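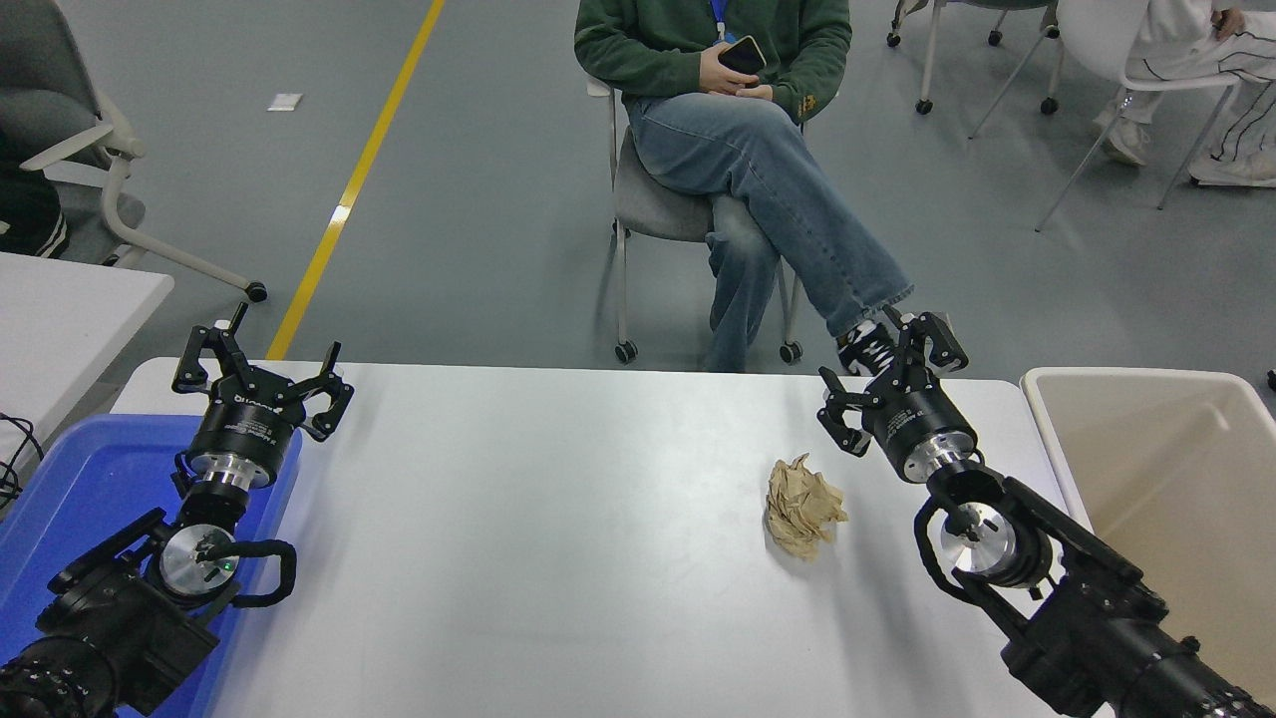 Tabletop clearing on the Grinard bench: two arms, crumpled paper on the table, blue tray to the left, bin to the right.

Grinard Two-Arm Bench
Research configuration with the Punero policy package

Overview

The Grinard bench is a two-arm workstation for labs that study learned manipulation. It ships with two arms, two parallel grippers, a head-height camera and a control PC. The Punero package adds recording software, a training pipeline and a set of reference tasks with published results, so that a new group can check its own setup against known numbers before starting its own work.

This page covers the tabletop clearing task and the method used for it. For arm payload, reach and mounting dimensions, see the hardware sheet.

The task

A single piece of crumpled paper is placed on a white table. The arms have to pick it up and drop it in the open bin beside the table. The paper is crushed by hand before each run, so its shape is different every time. Either arm may make the pick. If the paper is too far over for the arm nearest the bin, the other arm moves it to the middle and lets go, and the first arm takes it from there.

Crumpled paper was chosen because it is hard to model. It gives when squeezed, it rolls when nudged, and the camera sees a new outline from every side. A grasp planner that expects rigid parts does poorly on it.

Method

Punero trains one policy for both arms. The input is the head camera image plus joint positions and gripper openings. The output is a short block of target positions for both arms, which the controller plays back while the next block is being computed. There is no object detector and no separate grasp planning step.

Training runs in two stages. The first uses teleoperated demonstrations only. The second adds corrections: an operator watches the policy run, takes over when it is about to miss, and hands control back once the gripper is in a good position. Only the corrected segments are added to the training set. The segments leading up to a takeover are thrown out.

The reference policy was trained on 332 demonstrations collected at the Ernthorpe lab by Chelsea Sedgwick and two operators. Paper color and table position were varied. Room lighting was not controlled, and people were free to sit or walk in the background.

Results

Each policy was tested on 50 placements marked out in advance on a paper template, with one attempt per placement. A run counts as a success if the paper ends up in the bin and nothing else on the table has been moved.

Demonstrations only: 30 of 50
Demonstrations plus corrections: 41 of 50

Of the 9 failures left after the second stage, five were pushes, where a fingertip touched the paper on the way down and rolled it out of the grasp. Three were drops over the edge of the bin. The last was a timeout with both arms waiting.

The pushes are mostly a viewpoint problem. When the gripper comes in from the side, the wrist can hide the near edge of the paper from the head camera. Mhairi Mowat is testing a version with added wrist cameras, and those results will go up on this page when the full set of placements has been run.

Known limits

The reference policy was trained with one piece of paper on the table. With two or more it will often start toward one and switch to the other. It has not been tested on plastic film, tissue or wet paper.

Moving the bin by more than a hand's width from its training position lowers the success rate sharply. If your bench layout is different, collect new demonstrations with your own layout and fine-tune from the supplied weights.

The policy does not sense people. Keep the arms inside the marked work area, keep the stop button within the operator's reach, and follow your site's rules for work near moving equipment.

Included in the research configuration

Two arms with controllers and power supplies
Two parallel grippers with replaceable fingers
Head camera and mount
Control PC with Punero installed
Teleoperation leader arms, one pair
Stop button with cable
Reference weights and the demonstration set for tabletop clearing
Printed placement template

The table, tray and bin are not included. Any flat table that does not rock will work. A drawing with the reference positions is in the setup guide.

Options

Løken wrist camera kit, one per arm
Spare finger set
Rolling base with locking feet

The Løken kit needs Punero from the May release or newer. Older installations can be updated over the network without losing recorded data, but policies trained without wrist cameras will not use the extra images until they are retrained.

Ordering and support

Quotes are issued per bench. University groups should include the department name and shipping address with the request. Setup questions, including calibration and camera placement, go to the support desk. Questions about the training method or the test protocol can be marked for Chelsea Sedgwick.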